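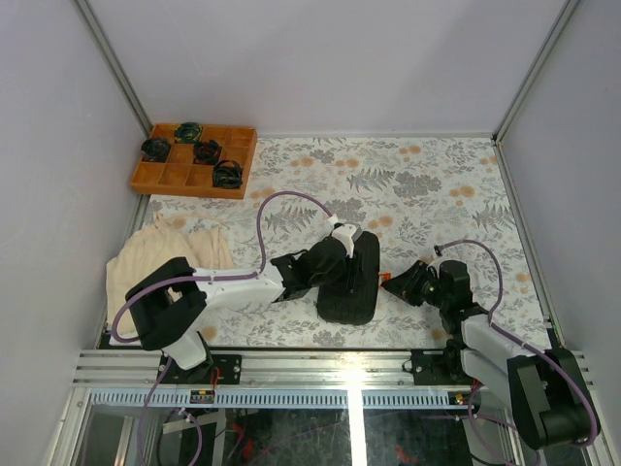

Search this site Enter keywords Go

The Drawer Project: What Trornau Keeps and Why It Won't Say

Project report by Beatriz Henriques

My original proposal was a study of recycling habits in the Bélanger Street neighborhood. It had a hypothesis and a color-coded map. Then I did three practice interviews, and all three people got bored with recycling inside five minutes and wanted to show me a drawer. My adviser suggested I take the hint.

So this is a report on the household junk drawer, which in Trornau is called the junk drawer, the kitchen drawer, the everything drawer, and, in one home, "Dad's filing." I wanted to know what goes in, what comes out, and what people say about it when a stranger with a clipboard is standing in their kitchen.

How it was done

I put flyers up at the Kadero laundromat and on the notice board by the bus shelter. The flyer promised the visit would take twenty minutes. It never did. In the end 66 households took part, most of them on weekday evenings, and one at 7 a.m. at the resident's insistence.

At each visit I logged everything in the drawer (or the box, or the tin, since we had a long seminar argument about whether a tin is a drawer and I lost). I asked the owner what each thing was, when it was last used, and whether they would throw it out. Answers went into Sonano, the survey program the school pays for, which crashed whenever a note had an apostrophe in it. If some quotations below seem stiff, that is why.

The raw log came to 1,815 entries. After I took out the things I had entered twice by mistake, it was 1,645. I would like to say the difference was due to a rigorous cleaning process. It was due to Sonano's back button. 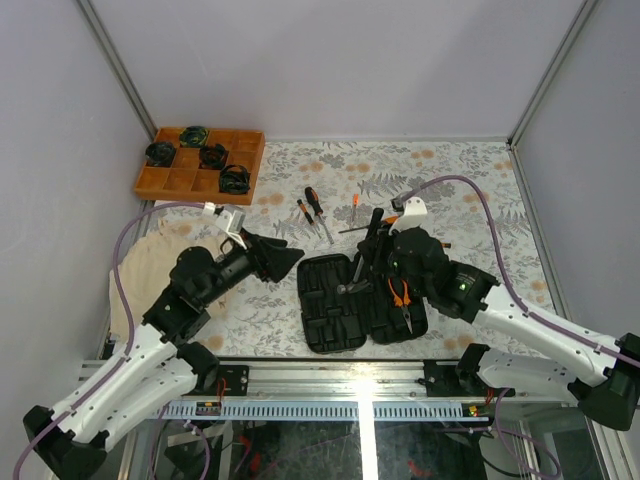
Black coils in a divided wooden tray.

What people keep

Keys came up first in nearly every kitchen. People were firm that a key must never be thrown away, including keys to apartments they moved out of before I was born. One woman had a ring of them and could tell me the street for each one. She could not tell me which one opened her own back door.

Batteries came next, and the usual system is to keep the dead ones with the live ones and test them in the TV remote. After that: takeout menus, birthday candles, rubber bands from the broccoli, and instruction booklets. The booklets were a surprise. Owners described them as "important" and the appliance as "gone."

Then there is the category I labeled Unknown. My rule was that an object counted as unknown if no one home at the time could say what it did. I expected this group to be small and a little embarrassing for everyone. It was neither. People were proud of their unknowns and some brought out extra ones from other rooms.

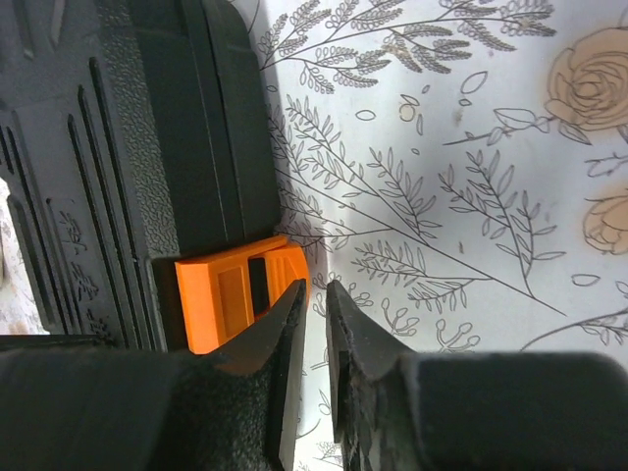

DEPARTMENT OF SOCIAL STUDIES – Second-Year Projects

Reasons given

I sorted the reasons for keeping things into four groups, after starting with eleven.

The biggest was "might need it." When I asked for a time it had been needed, people usually told a story about something they threw out and then wanted the next week. The stories are very similar from house to house. I began to suspect they were all about the same hinge.

The second group was "belongs to something." The something was rarely found, though in one visit we went down to the basement to look and I was given soup.

The third was "it was my mother's," or an uncle's, or the previous tenant's. I did not ask follow-up questions here, partly out of manners and partly because I tried once and we both got upset about a bottle opener.

The fourth was a shrug. Sonano does not accept a shrug, so these are recorded as "Other."
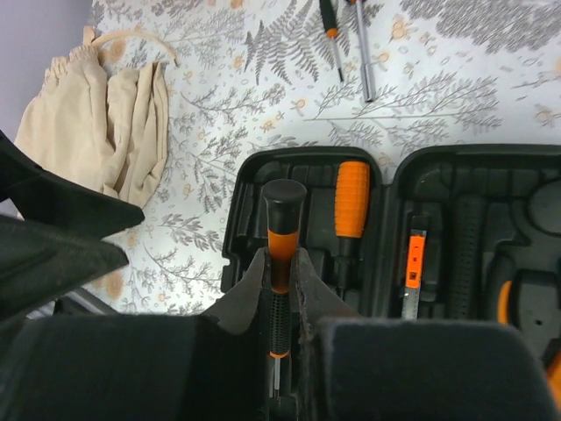

I had also planned to compare renters with owners. The reading for this course suggests that people who move often should keep less. My renters kept just as much but in better bags. I don't think my sample can settle it. Everyone in it had read a flyer about junk drawers and thought "finally," and that is a particular kind of person.

What went wrong

Asking "would you throw this out?" with the object in your hand makes you sound like someone who is about to throw it out. Two people closed the drawer. I changed the question to "does this have a job?" in May, and it went much better, but it means the earlier answers and the later ones don't match up neatly.

I also did not include my own drawer. My roommate feels this should be stated.

What I would do next

Go back in a year and open the same drawers. I would want to see if anything had left. My guess is that very little does, and that what we call clearing out is mostly moving things to a second drawer – several homes had one, and I wasn't shown it until I had my coat on.

The full report was limited to 3,000 words and the object list is kept separately as an appendix. It is available from the department office until Friday, after which I imagine it goes in a drawer.

Recent projects
Who Waters the Plants? Shared Stairwells on Bélanger Street
Waiting for the Dryer: Talk at the Kadero Laundromat
Lost Gloves of Trornau, a Winter Map
Sonano Survey Tips for First-Years

Contact the department | © Department of Social Studies | Back to top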